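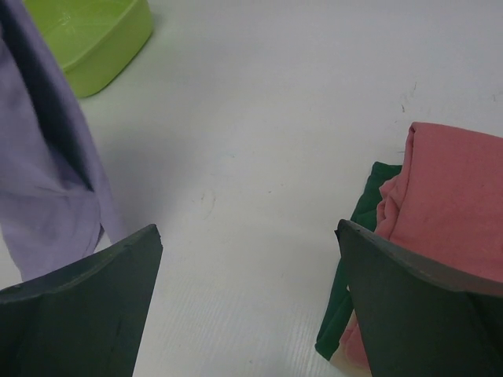 What happens to the people on a sorting bench when part of the work goes to a robot? At the Bekura linen service, their jobs have been kept but rewritten, with more checking, more fault-finding and fewer hours spent lifting and separating cloths.

Bekura launders and sorts small textiles for clinics, kitchens and child care centres. Its Tarico site installed three robotic sorting stations in January, under an agreement that no permanent position would be lost during the first two years. The site's operations manager and one of its longest-serving sorters were interviewed together on 2nd September, in the training room above the main floor.

The manager began with the reasons for the change. The service handles cloths in many colours and weights, and each client has its own rules about what may be packed together. "We had good people doing the same movement all day," the manager said. "Our injury reports were mostly wrists and shoulders. The first question we asked the supplier concerned the rate of strain, and speed came second."

The stations were supplied by Pakzad, which also provided 24 hours of paid instruction for every employee on the bench. Soft goods remain difficult for the equipment. A cloth has no fixed shape, and two cloths lying together can be taken for one. Staff are therefore asked to work alongside the stations, to correct poor grasps and to record the cause.

The sorter, who has been with Bekura for 17 years, described the early weeks as tiring in a different way. "I used to go home with sore hands. In January I went home with a sore head. You are watching for something to go wrong, and that takes more out of you than folding does."

That comment led to a change in the roster. Nobody now spends more than two hours at a station before moving to inspection, mending or packing. The manager acknowledged that the rotation should have been in place from the start. "We planned the floor layout very carefully. We did not plan the working day with the same care, and the staff were right to raise it."

Asked whether the bench had become quieter, the sorter said the noise was much the same but the talk had changed. Sorters once stood shoulder to shoulder. The stations are set apart for safety, and conversation has moved to the break room. The morning break was lengthened by five minutes at the request of staff.

Employees have recorded 2,431 corrections since the stations opened. Pakzad receives the records each month with all staff identifiers removed. The condition was written into the site agreement after employees asked whether the figures could be used to measure individual performance. They cannot, the manager said, and supervisors do not have access to them by name.

Pay was a further point of negotiation. Sorters who complete the instruction move up one classification, whether or not they choose to work at a station. Two have declined station work and remain in mending. "That is a proper choice and it is treated as one," the manager said.

The sorter has since begun training new starters. They are taught to sort by hand first, for four weeks, before they are assigned to a station. "You have to know what a worn edge feels like," the sorter said. "If you have never handled the cloth, you won't know when the machine has made a mess of it."

A second installation is planned for the Plerier site, where staff will be consulted on the roster before any equipment is ordered. The sorter has been asked to attend those meetings and has agreed, on the condition that travel is counted as working time.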